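Frequently Asked Questions
The Solby Community Supper and Craft Sale

What is the Solby supper, and where does the money go?
We're so glad you asked! Every September we serve a simple rice supper in Solby and run a craft sale alongside it, and everything we take in goes to the school lunch fund in Isberg. Last year the fund paid for 2,440 lunches, and we still can't quite get over that number.

Do I need a ticket?
For the supper, yes please. The sale is open to everyone, so do wander in and browse even if you've already eaten at home. We sold 263 tickets last year and had to turn a few hungry people away at the door (which we hated doing), so it helps a great deal if you reserve early.
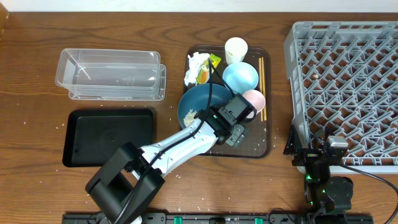

Who makes the things at the sale?
Most of the beadwork and baskets come from Fiden, a women's craft group we've been buying from for years. We pay them in full before anything is shipped, so they aren't waiting on us to find a buyer. The cards and knitted hats are made by our neighbors right here in town.

Can I donate dishes or kitchen things?
You can, and thank you! Sturdy plates, bowls and cups are always useful to us. Please wash them first and leave them at the Greco Street door between 9 a.m. and noon. 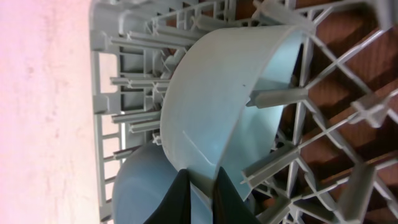 Light blue bowls in the dish rack.

I'd like to help, but I can't stay all evening. Is that all right?
Of course it is. Shifts are 2 hours long, and you're welcome to take just one.

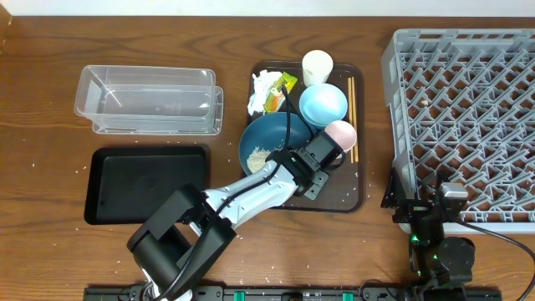 Setting up and selling are the popular jobs, and they fill quickly, so if you're flexible we would dearly love to have you at the end of the night. Clearing is easy enough once you get going: cups and bowls come back on trays, crumpled napkins and snack wrappers go in the trash, and then there's the rice, which gets all over the tabletop in tiny grains, so bring a cloth if you have a favorite one!

Can I give without coming?
Yes, and plenty of people do. Mailed gifts came to $1,081 last year. Just write "Isberg lunches" on your check and we'll send you a note and a receipt.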